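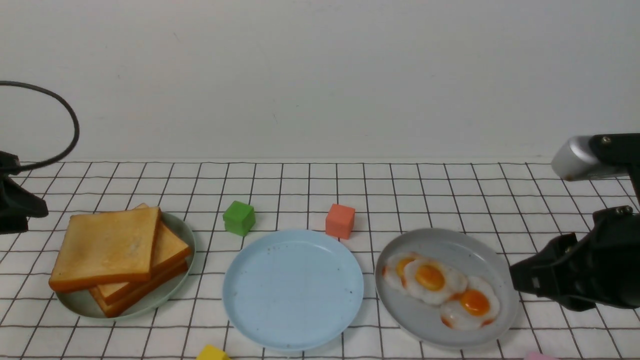 Toast on the green plate, eggs on the gray one, and the blue plate waiting.

I like to lay breakfast out before I build anything (my friend Lilla Simon taught me this, bless her, and she feeds a crowd most weekends!). Give each food its own plate and leave a clear one in the middle, where your hands naturally go.

Step 1. Set one slice of toast on the middle plate. A little tilt is fine, and I think it looks friendlier that way.
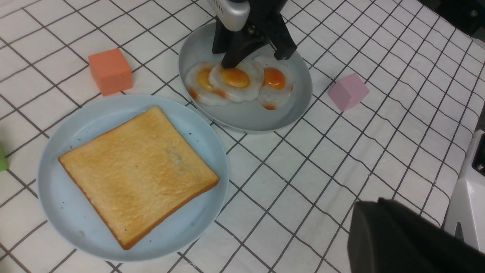
One slice down, with the eggs close by.

Step 2. Slide a spatula well under a fried egg, lift slowly, and lower it onto the toast, yolk up. If the eggs overlap, start with the one lying on top.
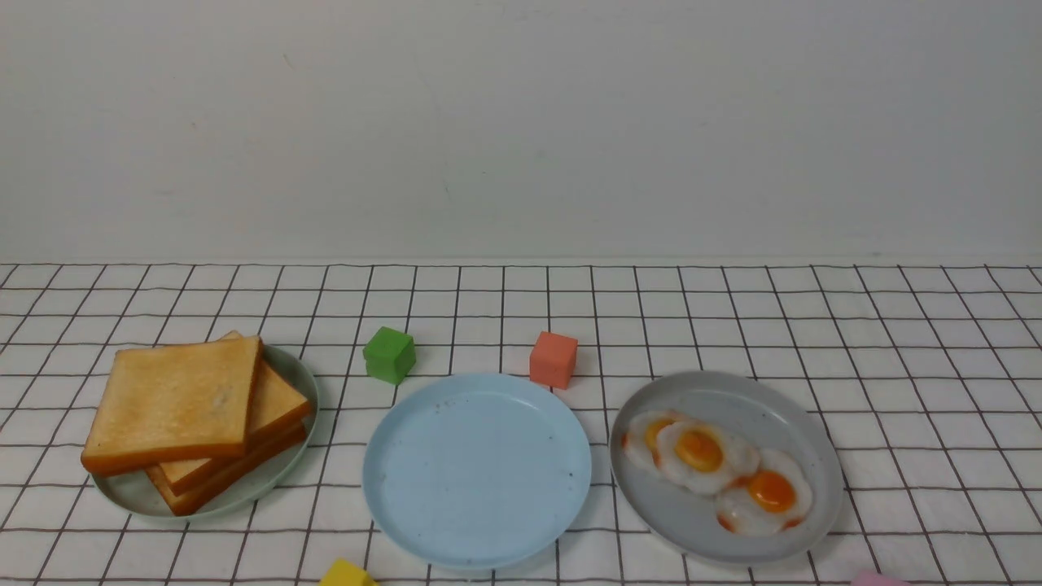 Step 3. Add a second slice if you're hungry, press very gently, and eat it while it's warm.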